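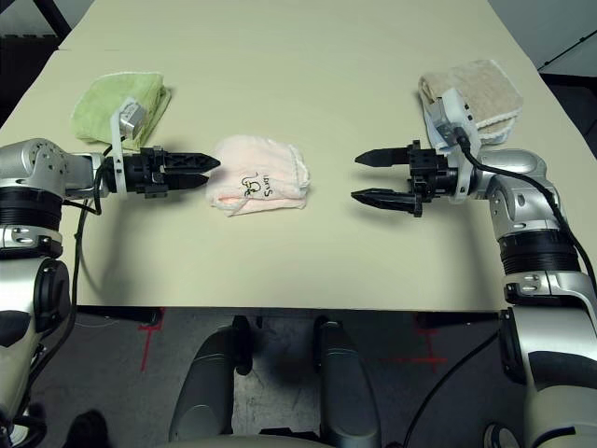 Clovberg publishes results of Hera camera trial, and the laundry has mixed feelings

Wrist cameras earn their place, the head camera keeps its job, and the Flerumer controller is asked to be less optimistic

2 February 2026 - Clovberg, the two-arm automation firm, has released the results of Hera, its bench trial of camera and controller settings for handling soft goods. The trial put the company's robot in front of a table with a small supply of towels and cloths and asked it to pick things up by an edge, hold them clear of the table and put them down again somewhere useful. Most of the people watching could do this while on the telephone. The robot could do it a good deal of the time, and Clovberg now knows much more about when it couldn't.

Hera ran from November at the Chaudhry workshop. It compared three ways of letting the machine see: the head camera alone, the wrist cameras alone, and both together. The arms, the two-fingered grippers and the table stayed the same throughout, so that any change in the results could be blamed on the seeing.

Each setting was given 200 attempts before anyone was allowed an opinion. With repeats, changes of cloth and a run that had to be done again after a camera bracket worked loose, the total came to some 2000.

"Cloth is a very good way of finding out what you don't know," said Kirsty McPhee, who led the trial. "A box has the decency to stay box-shaped while you approach it. You touch a towel and it becomes a different towel, and all your careful measurements belong to the old one."

What the cameras made of it

The head camera was the better planner. It could take in the whole table, tell one piece from another by colour and choose which arm should do the work. It was much less use in the last few centimetres, where the gripper, the bracket and the forearm tend to gather in front of the very thing it is trying to look at. In the head-only runs the arms often arrived at the right towel and closed on the air beside it, with great confidence.
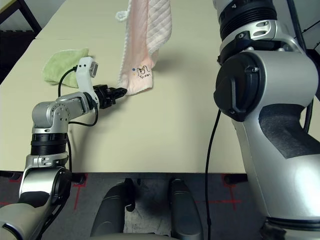

A pink towel raised over the table during the Hera trial, with the left gripper close to its lower end.

The wrist cameras had the opposite trouble. Close to the cloth they were excellent, and edge picks improved as soon as they were switched on. Further away they were easily led astray. A fold at the back of the table could look as inviting as the one in front, and in the wrist-only runs the robot sometimes left a perfectly good corner to go and investigate a worse one.

Using both together gave the steadiest results of the three. Clovberg had expected this, and some of the team had said so at length beforehand. What they hadn't expected was how much depended on the moment of handing over from one view to the other. Switch too early and the wrist camera picked its own favourite target. Switch too late and the fingers were already down. The best results came with the change made when the gripper was 200 millimetres from the cloth, a figure reached by trying several others first and disliking them.

A word about the controller

The trial also tested two settings of the Flerumer motion controller, known on the bench as brisk and patient. Brisk moved the arms at the speed people like to see when they visit. Patient slowed them for the final approach and again for the lift.

Brisk won on time per attempt and lost on nearly everything else. Its habit was to lift before the fingers had finished closing, then carry on through the rest of the routine holding nothing at all. It folded nothing, set nothing down neatly and reported that the task was done. The patient setting took longer and was far more likely to have a towel at the end of it.

"We've asked Flerumer to be a bit less pleased with itself," said Fahad Baloch, Clovberg's controls engineer. "It now checks the finger gap before it lifts. If the fingers have closed all the way, there's no cloth in them, and it goes back for another go. I'd like to say this took some deep thinking. It took a Tuesday afternoon and a packet of biscuits."

Fingers, and what they hid

Finger opening turned out to matter to the cameras as well as to the grip. With the jaws wide, the wrist camera had a clear view of the cloth between them. As they narrowed, the fingers took up more and more of the part of the picture that counted. The team settled on a wide approach with a late close, and marked the finger tips in the software so that the robot would stop treating its own jaws as two dark and unusually stiff bits of fabric.

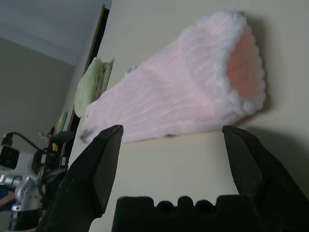

From the wrist: a fluffy-edged pink piece lies just beyond the spread fingers, with the green cloth further off.

Decoration caused its share of discussion. Small marks and printing on a cloth gave the cameras something to hold on to, which helped them follow it as it moved. Plain cloths were harder, particularly pale ones on a pale table. Clovberg considered changing the table to a darker one and decided against it, on the grounds that customers own pale tables and would be unlikely to replace them out of sympathy.

What happens next

Clovberg will fit wrist cameras as standard on its two-arm benches for soft goods, with the head camera kept for planning and the patient controller setting switched on at delivery. Brisk will remain in the menu for those who want it. The cable run from the wrist bracket is being redrawn, after a number of remarks from the people who had to keep tidying it.

A second stage of Hera will look at softer finger pads and at cloths that start in a heap. The first stage used pieces set out for the robot beforehand, a courtesy that real laundry seldom extends. It will run for eight weeks at the same workshop and on the same table.

"People ask when it will do fitted sheets," said McPhee. "I ask them when they will."

Trial notes, including the failed attempts, are available to customers and press on request from Clovberg. The failed attempts are the longer section.

ENDS

Notes to editors

Hera is Clovberg's name for its programme of bench trials on soft goods. It isn't short for anything, though several suggestions have been received.

Kirsty McPhee and Fahad Baloch are available for interview. Visits to the Chaudhry workshop can be arranged through the Clovberg press desk, and visitors may bring their own towel.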